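Comparer deux jeux de doigts de pince sur du textile

Mis à jour le 22/06/2025

Ce tutoriel décrit la méthode que nous utilisons pour choisir entre deux jeux de doigts sur un robot à deux bras : les doigts Zekdale, à bout étroit, et les doigts Jesora, plus larges. Il suppose que les deux bras sont déjà calibrés et que le contrôleur Massawe tourne en version 34 ou supérieure.

Matériel
Deux pinces parallèles à deux doigts, une caméra de tête, une caméra par poignet, une table claire et mate. Côté textile, des serviettes d'épaisseurs différentes, si possible avec un ourlet ou un cordon en bordure, et une pièce à poil long. Évitez les tissus de la même couleur que la table pour les premiers essais.

1. Régler l'ouverture
Dans le menu Pince, fixez l'ouverture maximale, puis refermez à vide. Les deux bouts doivent se toucher sur toute la largeur. Si un jour reste visible, reprenez les vis du doigt fixe avant de continuer. Refaites ce contrôle à chaque changement de doigts.

2. Limiter l'effort
Commencez à 20 % de l'effort maximal. Sur un tissu épais, les doigts étroits tiennent à cette valeur. Les doigts larges demandent souvent plus. Augmentez par petits pas et notez la première valeur à laquelle le tissu ne glisse plus.

3. Placer les textiles
Posez la serviette à tester entre les deux bras, dans le sens de la longueur. Les autres peuvent rester sur les côtés, à condition de ne pas gêner les coudes. Vérifiez que les câbles des poignets gardent assez de mou quand les bras se rapprochent.

4. Lancer les prises
Pour chaque jeu de doigts, enchaînez les prises au bord, puis sur un pli, puis à plat. Gardez la vue de tête et les vues de poignet : la première montre l'approche, les secondes montrent ce qui est réellement pincé.

Vues de tête et de poignet, serviettes et chaussette :

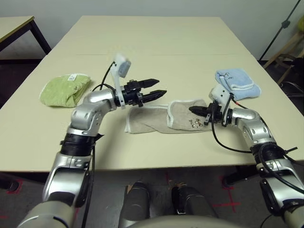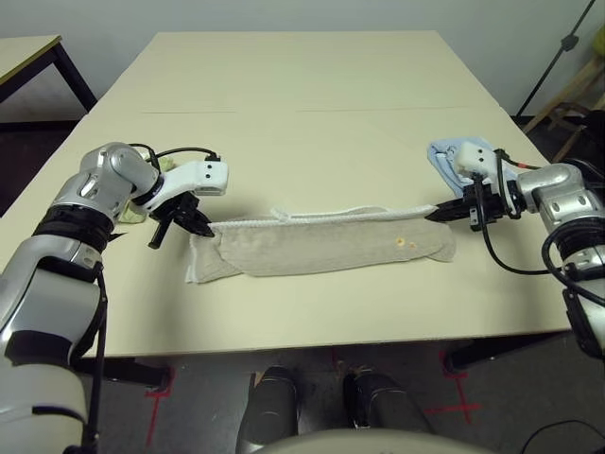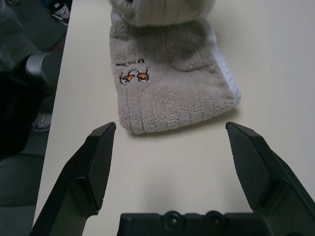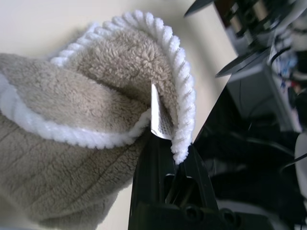

5. Dépouiller les essais
Classez chaque prise en trois cas : tenue, glissée, manquée. Une prise qui saisit deux épaisseurs au lieu d'une compte comme manquée. Notre dernière série, faite en May chez Kullemell, comptait 808 prises par jeu de doigts. Les doigts étroits étaient meilleurs au bord et sur les cordons, les larges à plat.

Exportez le journal du contrôleur au format CSV avant de démonter les doigts, car le changement d'outil remet les compteurs à zéro.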